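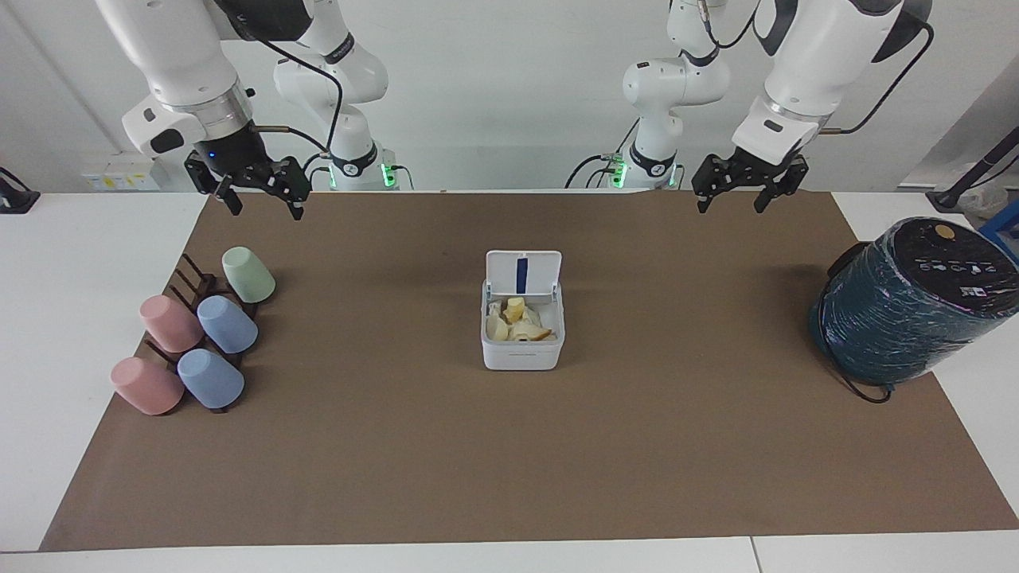 Two arms, both grippers open over the mat.

11 June 2025

Ok quick one, bus in a bit. I finally quit the paper planner. Again. Third time I've written that on here and I know what you're all going to say.

Background for anyone new: since March I've been trying to get my mornings back. Not the 5 am stuff, I have no interest in that. Just wanted to stop leaving the house with one shoe untied and no lunch. Regula Kofler from my old choir swears by writing the whole day down the night before, so I bought the big planner, the one with the ribbon, and did it for ten weeks. Mostly.

What went wrong: I'd write 10 things. Do four. Copy the other six to the next page. By the end of the week the page was all leftovers and I was too embarassed to open it. Then it lived under the couch. Then the cat found the ribbon.

So now it's index cards. One card per day, goes in my back pocket, gets thrown out at night whether it's done or not. Throwing it out is the bit I like. Anything that matters comes back by itself — the dentist certainly does, they've called twice.

Things on today's card:
call dentist (see above)
return the drill to Ambros
soup
bus pass
that form

"That form" is the parking permit for Plevilden, where we're moving at the end of summer. They want proof of address but you can't get the proof until you've moved in, and you can't park the van to move in without the permit. I was on hold for most of a lunch break. Very nice man, no help at all. He said try the downtown office. The downtown office said try the phone line.

Ambros Haslinger (drill owner, neighbor, patient person) says just park and pay the ticket. Might come to that.

Soup was good by the way. Leeks, potato, the end of a ham, too much pepper. Made it last night while the card said "laundry" so make of that what you will.

The cards cost hardly anything, I got a pack of 1,000 because it was the only size left. Which at one a day is, well, enough. My sister has already taken a stack for recipies.

Still not sorted: evenings. Mornings are better, I've had lunch with me every day this week, but after dinner I just sit down and then it's late. Tried reading on the couch and fell asleep on page 134 two nights running. Same page. I still couldn't tell you what happens on it.

If anyone has an evening thing that works and doesn't involve an app, leave a comment. I did the app. The app sent me a sad face.

Bus. More when the form is done — or when I get the ticket.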